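October 13, 2019

Well, the recount is over, and I've had four hours of sleep, and I'm writing this with a bowl of cereal going soggy next to me. Fifteen votes! Out of everybody in Gindlow who bothered to fill in a ballot, it came down to 15 votes on whether we merge our town government with Brendcombe, and the answer is no. For now, anyway. I was a yes, so I'm allowed to be grumpy until lunch.

I should back up a little because I haven't written in this thing since July, when the whole fight was just a rumor and two yard signs. Back then I figured the question would never make the ballot. You need 800 valid signatures to put something like that to the voters, and I remember telling my sister there was no chance, people here won't sign for a package. Then the petition came in with 1,058. I signed it outside the hardware store and got a lecture from a man in line behind me about how Brendcombe would take our snowplows. The snowplows! I must have heard about those plows every day from then on.

The meetings got pretty ugly after that. The one at the high school ran until almost midnight and the mayor lost his temper at the microphone, which I had never seen him do in all the years I've watched those things (and I've watched a lot of them, it's my version of bowling). Somebody brought up Zaltstead, where they merged a while back and apparently still argue over whose library gets to stay open late. The mayor said Zaltstead was a different case. Half the room booed. I ate a granola bar very quietly and tried not to make eye contact with my neighbor, who was booing. 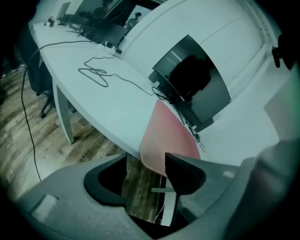
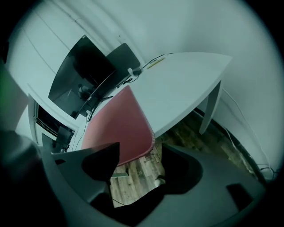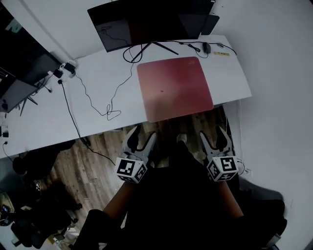
So, last night. The first count had us losing by 17, and the yes side asked for a recount, and I went down to the town hall basement to watch because the public is allowed to and because I can't help myself. The folding chairs down there are terrible. I had Ivanyshyn's coffee in a paper cup, the big size, and a bag of their poppy seed rolls that I ended up sharing with a woman from the no side. We got along great, to be fair to her. She thinks the merger would raise our water bills and I think the water bills are going up no matter what, and we went around on that for a good hour while the clerks went through the stacks.

They did it by hand, one precinct at a time, and every so often a ballot got held up and everyone leaned forward. One person had written "maybe" across both boxes. I laughed out loud and got a look from the clerk. I do kind of want to meet whoever that was.

When they read out the final number it was so quiet, and then the no people clapped, but politely, like at a piano recital. We'd picked up two votes. Two! I walked home the long way past the old fire station, feeling pretty sorry for myself, and it was freezing, and I'd left my gloves on the chair.

What bugs me is that I never knocked on a single door. There's 1,000 houses on this side of the creek and I kept telling myself I'd do my street at least, and then it was raining, and then I had that cold, and then it was too late. I know one street probably wouldn't have closed the gap. Still, I keep going down the block in my head, wondering who might have talked to me.

The council meets again in two weeks and I hear the plow contract is on the agenda, so that should be lovely. I need to call the town hall about my gloves before somebody puts them in the donation bin, and I have to move the car by noon for the leaf pickup.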